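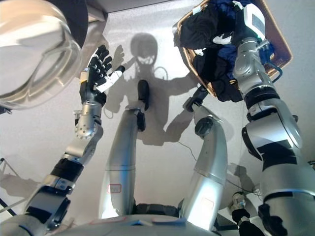

Furnen Household Textiles Group, Herkitz College
Working paper, revised September

4. Where Clothes Wait

4.1 The time between wearing and washing

When we first sat down to plan this study, we expected to write mostly about washing machines. Water temperature, spin speed and detergent have all been looked at with great care by other people, and we had a fair amount to add about how families in Furnen choose among them. But the longer we talked with the 49 households who let us into their routines, the more we found ourselves coming back to a quieter stretch in the life of a shirt, the days it spends waiting. A garment in regular use may be in the wash for an hour or so and then in a pile for most of a week, and the pile, we came to feel, deserved a section of its own.

By "waiting" we mean any time after a garment has been taken off for the last time before washing and before it goes into the machine. We leave out clothes that have been worn once and hung over a chair to be worn again, although many of our households had a chair of just this kind and spoke of it fondly. Those garments are taken up in Section 5.

4.2 Containers

Households used whatever suited the room. Fabric bags on a door hook were popular in the apartments near the Fedoruk rail yards, where floor space is tight, and plastic tubs were more common in the older houses on the Jindden side of town, which often have a basement with a drain. Woven baskets turned up everywhere. People liked the look of them and felt that clothes kept in them smelled fresher, an impression we heard so often that we added a question on it to the second round of interviews. A wicker basket filled with dark clothes is shown in Figure 3.

We can't say with confidence that an open weave does much good by itself. In our diaries, the households with woven baskets also tended to wash sooner, and it would be hard to pull the two apart without asking people to swap containers. (We did raise the idea, and were kindly turned down.) What we can say is that complaints of a musty smell came mainly from homes where damp towels went in with everything else, whatever the container was made of. One mother of three told us that she had bought a better basket twice before she thought of hanging up the towels.

4.3 Sorting early and sorting late

The households fell into two broad habits. Early sorters kept dark clothes apart from light ones from the moment they came off, usually with two containers side by side. Late sorters dropped everything into one place and divided it on wash day, on the floor in front of the machine or on top of a bed. A small group, nine households in all, did not sort by color at any point and were perfectly content with the results.

Early sorting had a cost that we did not foresee. Dark clothes built up faster than light ones in most homes, so that the dark basket was full well before the other, and the light things sat for a long time waiting for enough company to make a load. The longest wait recorded in the diaries was 12 days, for a single cream blouse whose owner finally washed it by hand in the sink. Late sorters were more even in their timing, though they put up with more bother on the day itself, and several of them said they dreaded it.

Dark loads also brought out stronger feelings than we had guessed. People worried over fading, and many had rules handed down from a parent: turn everything inside out, never use warm water, keep black jeans away from everything for the first few washes. We did not test these rules. We note them here in case a later reader would like to, and we would be very glad to hear of it.

4.4 A note on the diaries

Each household kept its diary for about 10 weeks, writing down when a container was emptied and what sort of load came out of it. Entries were made by whoever did the washing, and where that job was shared the handwriting changes from line to line. Some pages are very full, with remarks on weather, visitors and lost socks, while others give only a day and the word "darks." We have treated both as good evidence of when a load was done, but have drawn on the fuller ones for anything to do with reasons. Two diaries from the Jindden side got wet and were copied out again by the families themselves, and in these the order of loads in the first week may be less dependable than the rest.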